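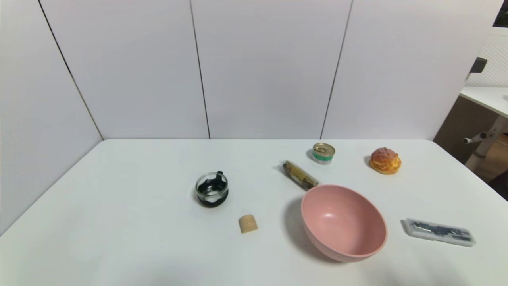 Quarterly progress report: Skadari quiet-cooling project
Prepared for Hsiu-ying Chiang, Vastach Fund
Sunday, January 1, 2023

Dear Hsiu-ying,

We had a very good quarter, and I'm glad to be writing this one! When we last reported in September we had a power supply that ran cool on the bench and howled like a kettle once it went inside a case. We now have one I can leave running next to my chair while I take a phone call, and I've been doing exactly that most afternoons.

Fan curve

The big change is in the controller firmware. The old curve stepped the fan up in fixed jumps, so a short burst of load (opening a game, say, or a long compile) would send it racing and then drop it right back down. Anika Mbeki rewrote it so the speed follows a running average of the temperature and eases off slowly. At half load the fan now settles at 689 RPM, and at full load it tops out at 1304 RPM. I'm really pleased with that second number. Our original plan allowed for a good deal more, and the heatsink turns out to have room to spare.

We also added a stop mode for light loads. It works well on the desktop, but it is a bit twitchy around the threshold, where the fan can start and stop several times in a few minutes. Anika has a fix in testing that widens the gap between the two temperatures.

Coil whine

This one took longer than we wanted. Two of the early boards had a faint whine under heavy graphics load, high enough that Clifford Paquette couldn't hear it at all and Dilwyn Gronow couldn't stand it. Dilwyn traced it to the main inductor and we switched to a potted part from Bolger. The whine is gone on every board built since. The new part is slightly taller, so the bracket above it had to be redrawn, and that cost us most of a week.

Test units

We built 186 units of the second revision, and 121 of them are now out with testers. The rest are staying here for burn-in and for the cable work below. Comments so far have been lovely to read, mostly about noise. The complaints are about the modular cables, which are too stiff near the connector and a pain to route in small cases. Fair enough, I've fought with them myself. Rano is sending us samples with a softer jacket and individual sleeving dropped from the last inch.

Still open

The 12-volt rail is within spec but dips more than we'd like on a sudden load change. Clifford thinks a different output capacitor will do it and has three candidates to try. We have not started safety certification, and I'd rather wait until the capacitor is settled than pay for the lab twice.

Money

Spending is on plan apart from the inductor change, which we covered out of the tooling reserve. We aren't asking for more. I would like your okay to move what's left of the travel line into cable samples.

Next quarter

Third revision boards, with the new capacitor and the wider stop mode gap. Softer cables to all testers. Lab booking for certification. Mared Parry is taking over the tester mailing list from me, so please copy her on anything about shipping.

Happy to send you a unit if you'd like one for your own desk. Just tell me which case you have, so I can pack the right cables.

Best wishes,
The Skadari team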